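Miranda Lounge Refresh — progress report to the Sirnel fund
2021-12-08

Hi Carolina,

Sorry this one's a little longer than the April report, but a lot has happened in the lounge! The money for soft furnishings is mostly spent (I've got 168 dollars left of the 3000, receipts are with Ilham) and the room finally feels like somewhere you'd want to sit down after a shift.

The beige sofa is staying. We went back and forth on it — Bent wanted leather — but the microfiber is soft, it's a nice light color, and it goes with the pale gray cushion. What it did need was something bright, so part of the budget went on fleece, and the red won by a mile. 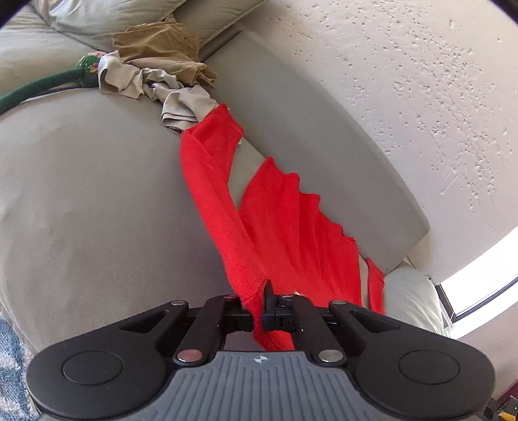
Keeping the fleece tidy is the bit I'm still working on. It slides into the crease by the side cushion the minute anyone gets up, and then you're fishing it out again. Natanael thinks we should fold it over the arm at closing time, and I've put that on the evening list along with plumping the cushions and checking down the sides for pens (12 so far, plus somebody's locker key).

Still to do before the next payment: the reading lamp, a second small table, and a basket for spare throws. Esko has a quote for the table and I'll send it over once he's found it. I'd also like to hold back 10 dollars for a decent lint roller, if that's okay with you — fleece fuzz gets everywhere!

Ilham

14 shares · 3 comments

Related reports
Trandemham reading corner: first update
Lounge paint and flooring, April
Duden kitchen shelves: final report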